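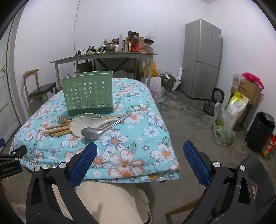
Chopsticks and spoons in one holder – how do you sort them?

Print | E-mail this page

Posted by Unska, February 20, 2026

I have a green plastic utensil holder with star and moon cutouts, and it lives on the table. Every time I tip it out to wipe it down, I put things back in a different order and then can't find a soup spoon. The chopsticks spread out and fill the whole thing. Is there a better way to load it?

Tejada
Chopsticks go in first, as a bundle, against one side. Put a rubber band on them if they won't stay together. Then the white soup spoons, bowl end up.

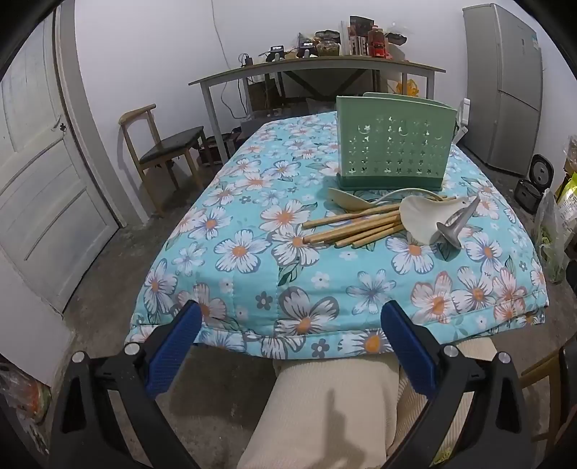
Long-handled things go at the back, or they lean forward and pull the holder over. Mine sits on a quilted cloth too and it tips easily – a saucer underneath fixed that.

randedton139
just use a drawer

Voltisau
Let everything dry flat on a towel before you load it. I had chopsticks go moldy at the bottom last October and threw out the lot.

This site uses cookies. By continuing you accept our cookie notice.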